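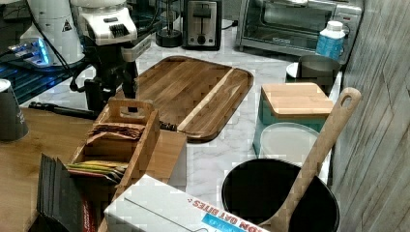

Ileana Cârstea wrote to tell us that anything left out on a kitchen counter must be something the family uses every day, or else it would have been put away long ago. It sounds sensible. Lots of grown-ups say it. Should we believe it?

I have my doubts. Think about the counter where you live. Is there a jar on it that hasn't been opened since August? A gadget that got a present's welcome and then just stayed? A thing can sit on a counter for plenty of reasons. It may be too heavy to lift into a cupboard. The cupboard may be full. Or everyone in the house may think putting it away is someone else's job.

So let's take some of the things people say about kitchens and poke them a little. You don't need to be rude to do this. You only need to ask, "How do you know?"

Claim one: the numbers on a toaster are minutes

I believed this until I was quite old. The toaster in my kitchen has a dial with numbers, and I thought number 4 meant four minutes. Then I sat in front of it with a clock. It popped well before that.

On some toasters the numbers may be close to minutes. On many others they are only settings for "a bit brown" up to "very brown," and the maker decides what each one means. Two toasters set to the same number can give you two different pieces of toast.

What goes on inside is easier to trust. Electricity runs through wires that don't let it pass easily, and the wires get hot enough to glow. That heat reaches the bread, dries the outside and turns it brown. A toaster might use 1000 watts while it works. A watt is a measure of how fast something uses energy, and 1000 of them is a lot for a little box. It's also why you never poke anything into the slots, not even a wooden spoon. If toast gets stuck, call an adult and let them unplug it first. I'm not sceptical about that part at all.

Claim two: a handle is just a handle

People say you don't have to think about handles. You pull, the drawer opens, the end.
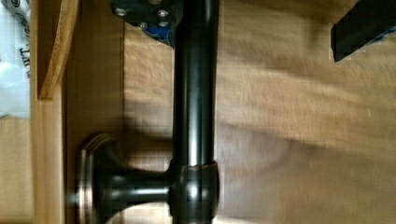
Try pulling a drawer open with one finger at the very end of its handle. Then try the middle. On a wide drawer, the end can feel harder, and the drawer may twist a little and stick. Pulling from the middle shares the pull between both sides. Doors are different. A door swings on hinges, so the handle goes on the side far from the hinges, where a small pull does more. Push a door close to its hinges and you'll feel the difference right away (mind your fingers).

Then there's the gap. A bar handle stands away from the wood so your fingers can get behind it. How big should the gap be? A company called Korkgate, which sells handles in my town, has a leaflet that says its gap is "perfect for every hand." Every hand? My hand in a winter mitten? A baby's? A basketball player's? When you see the words "perfect" and "every" together, slow down and read again.

Claim three: a wooden cutting board kills germs by itself

You may hear this one at a cooking table or in a video. There's a small piece of truth inside it. Some scientists have put germs on wood and found that many of them sink in and die as the wood dries. But "many" is a smaller word than "all," and a kitchen has more going on in it than a laboratory does. A board with deep knife cuts has hiding places, whatever it is made of.

So a wooden board still gets scrubbed with hot soapy water after use, and then it stands up to dry. Raw meat gets its own board. Long soaking in the sink is bad for wood, which swells when it takes in water and shrinks as it dries. Do that often enough and it can bend or crack.

What about the stripes? Many boards are glued together out of strips. Shops sometimes say the stripes make a board stronger. Gluing strips together can help a board stay flat, that's fair. The pattern of light and dark is mostly there to look nice.

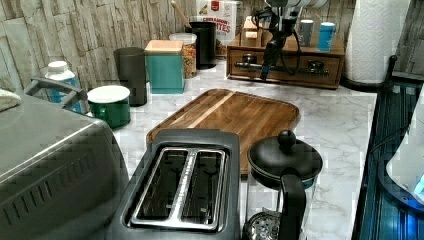 Cutting board, toaster and French press: close neighbors on the counter.

Claim four: a French press makes stronger coffee by pressing it

Coffee is for grown-ups, but the machine is worth a look. It is a glass jug with a lid, and a rod with a mesh disk on the end. The coffee and hot water sit together for a few minutes. Then someone pushes the disk down.

It looks as if the pushing squeezes out the flavor. Mostly it doesn't. The flavor has been moving into the water the whole time they sat there, and the disk is a strainer that holds the bits of coffee at the bottom. You can check this safely with cold water and dried beans or pasta. Push the strainer down and see whether it squashes the beans or only keeps them out of your way. Ask first, and use a press that is cool and empty. 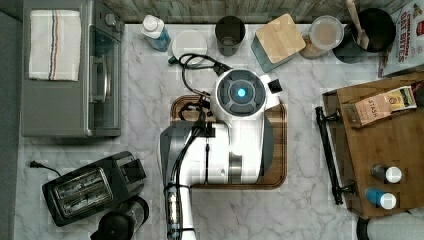

One reader objected that I'm making too much fuss, and that a clear jar needs no label when you can see what's in it.

Can you, though? Flour, powdered sugar and cornstarch look nearly the same through glass. So do salt and sugar, and a cake made with the wrong one goes in the trash. My own mistake was 500 grams of the wrong flour. Seeing something isn't the same as knowing what it is.

Back to Ileana's idea

How could we find out whether things left on a counter get used every day? You could ask people, but people guess, and they tend to guess in their own favor. I told everyone I used my blender "all the time."

A better way is to keep a record. Tape a sheet of paper inside a cupboard door and write down everything that sits on your counter. For 20 days, whoever uses a thing puts a mark next to its name. Leave the sheet alone the rest of the time, and don't nag anyone, or they'll start using the waffle maker just to get a mark.

At the end, look for the names with no marks. Before you announce that they should go, ask one more question: were those 20 days ordinary ones? A big soup pot might have a quiet summer and a busy winter.

My blender got one mark, for a smoothie.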